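Mirnmont Community Kitchen
Progress report to the Flakel Fund, May

Dear Salim and everyone at Flakel,

Thank you again for your patience with this one. I know the last report ran long and I promised a shorter one, and I have tried, but there is a fair bit to tell you and most of it is good.

You'll remember that the grant was split into 2 parts, the first for the room itself and the second for getting the cooking sessions under way. The room is very nearly done. The new bench and the white tables are in, the power points along the back wall have been moved up to a sensible height (Mahmoud Shawky had been asking for that since well before your money came through, bless him), and the old lino has gone to the tip where it belonged. We went over on the electrical work by $900, which we've covered from our own hire income, so there's no call on the grant for it. Veltisska supplied the shelving at the price they first quoted, even though we changed our minds twice on the depth.

The sessions have been a real pleasure. We offered 30 places in the first round and ended up taking 32, as a mum and her daughter turned up on the first morning so keen that we simply found them an apron each. People come for all sorts of reasons. There are a few retired blokes who have never cooked for themselves, some young families, and a lovely group from the English conversation class who have more or less taken over the afternoon slot and now bring their own spice tins.

Younes Erraji has been running the breakfast and snacks unit, and it's the one people talk about most. He starts with fruit and the toaster oven because they don't frighten anybody, and he likes everything out on the table where it can be seen, with plates, colander and fruit all within reach. His view is that beginners cook better when they aren't hunting through cupboards, and having watched a few sessions I've come round to it.

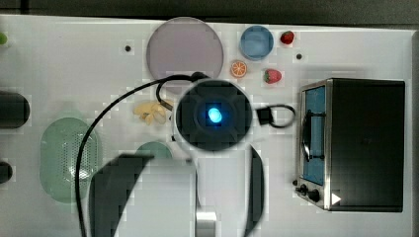

We are still a bit short on storage for the everyday things. The plates and small dishes are a mixed lot, mostly donated, and they don't stack well together, so they take up more shelf than they ought to. Hatem Alaoui has offered to build a divided rack to go under the bench, and we'd like to put the unspent part of the equipment line towards the timber if you're comfortable with that. I'll send his drawing separately once he's happy with it.

The other thing outstanding is the recipe booklet. Mahmoud El Idrissi has the text finished and we're waiting on a second person to check the metric measures, after a small misadventure with the salt in an early draft of the flatbread. It should be at the printer before the next round begins.

Do please come by if you're out our way. Mornings are liveliest, and there's usually something left over to have with a cuppa.

Warm regards,
Samir
Mirnmont Community Kitchen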